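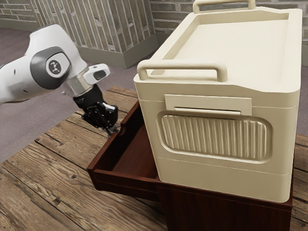

2 min read

3/6/25 - Furniture maker Preda will move its cabinet workshop from Trovholm to a larger site in Kindidach in April, the company said. The new building covers 2,788 square feet and has its own loading dock. All eight employees have been offered jobs there.

Preda has rented the Trovholm space from Filtadum for two years. The lease ends next month - a new tenant has not been named. Orders already placed will be filled on schedule, the company said.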